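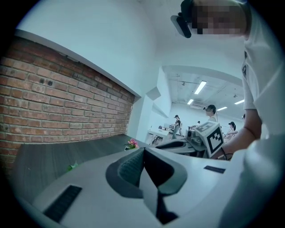
1/ Sábado 6 de abril de 2024, día de previa en Galtitz. Abro hilo sobre el torneo: cómo está montado, cuánto cuesta jugarlo y qué pistas conviene evitar si vais a verlo. Lo iré completando por la tarde.

2/ Lo básico. Torneo de tenis sobre tierra, categoría modesta, individual y dobles. La previa se juega hoy y mañana. El cuadro principal arranca el lunes, con 32 en individual y 16 parejas en dobles.

3/ El año pasado se jugaba en el club viejo de Pultitz, con pistas más rápidas y menos sitio detrás de la línea de fondo. El cambio de sede se anunció en febrero y varios inscritos se borraron esa misma semana. Unos por calendario, otros por el viaje.

4/ De la estación de Pultitz al club de Galtitz hay 21 kilómetros y un autobús cada hora. El último de vuelta sale antes de que acaben los partidos de la tarde. Si venís sin coche, miradlo antes.

5/ Hay ocho pistas. La uno y la dos tienen grada. De la tres a la seis se ve bien de pie, junto a la valla. La siete y la ocho están al fondo, pegadas a los frontones, y ahí el viento entra cruzado toda la tarde.

6/ Esta mañana, en la ocho, el saque era una lotería. He visto un primer set con nueve roturas. Los dos jugadores acabaron sacando a media velocidad, con mucho liftado, solo para meter la bola.

7/ La pelota de este año es la Greltia. Pesa un poco al salir de la lata y a los siete juegos ya ha cogido bastante pelo. Favorece al que defiende. Los que viven del saque se están quejando, y en la previa ya han caído tres de ese perfil.

8/ Un detalle del reglamento que ha liado a más de uno: en la previa, el tercer set es un supertiebreak a diez puntos. En el cuadro principal se juega set completo. Lo pone en la hoja de la oficina, en letra pequeña.

9/ Al tercer cabeza de serie de la previa le ha costado caro. Iba por debajo de físico, se guardó el segundo set pensando en rematar en el tercero y se encontró 1-6 en el supertiebreak antes de entrar en calor. Perdió 10-7.

10/ Dinero. El campeón de individual se lleva 2520 euros antes de impuestos. Perder en primera ronda del cuadro principal apenas da para el hotel y las cuerdas. En la previa no se cobra nada.

11/ Un jugador que pase la previa y pierda el lunes habrá estado aquí tres noches. Sumad viaje, comida y encordados. Sale a perder casi seguro, y aun así la lista de espera estaba llena el jueves. Los puntos mandan.

12/ La organización ha puesto una bolsa de 1000 euros para alojar a jugadores de la previa que vengan de lejos. Se reparte por orden de solicitud y se acabó el primer día. Me parece buena idea mal dimensionada. El criterio debería ser el ranking o la distancia.

13/ El patrocinador principal sigue siendo Forsyth, con contrato hasta el año que viene. Se nota en las lonas y en el marcador de la pista uno. En el resto se sigue llevando el tanteo con las tablillas de toda la vida — y funcionan, aunque desde lejos no se lean.

14/ Dobles. Es lo mejor de la semana si os gusta el juego en la red. La pareja que ganó el año pasado repite, y entra como segunda cabeza de serie. La primera es nueva, se formó en enero y ha jugado dos finales en pista cubierta. En tierra no la he visto.

15/ Ojo con el horario. Los dobles van siempre después del segundo turno de individual, sin hora fija. El año pasado un partido previsto para las cinco empezó casi de noche. Si venís solo por eso, preguntad en la oficina a mediodía.

16/ Entradas: gratis hasta el miércoles, cinco euros jueves y viernes, diez el fin de semana. El abono se vende en la puerta, solo en efectivo. Los menores de doce años no pagan ningún día.

17/ Actualizo a las cinco. Terminada la primera ronda de la previa en las pistas uno a seis. Faltan dos partidos en la siete y uno en la ocho, parado con 4-4 en el segundo por una discusión sobre una marca. El juez ha bajado, ha mirado y ha mantenido el fuera.

18/ Se reanuda. El del fuera ha perdido el saque a continuación, con dos dobles faltas. 5-4 y saca el rival para ganar.

19/ 6-4, 6-4. Se han dado la mano sin mirarse.

20/ Mañana, segunda ronda desde las diez. Yo estaré en la tres, donde juega el zurdo que ha ganado hoy 6-1, 6-2. Revés a una mano, mucha bola alta sobre el revés del otro y muy pocas prisas. Con esta pelota puede dar guerra el lunes.

21/ Me preguntáis por el streaming: solo pista uno, y a partir de cuartos. La previa no se emite. Pondré resultados en este mismo hilo cuando cierre la jornada de mañana.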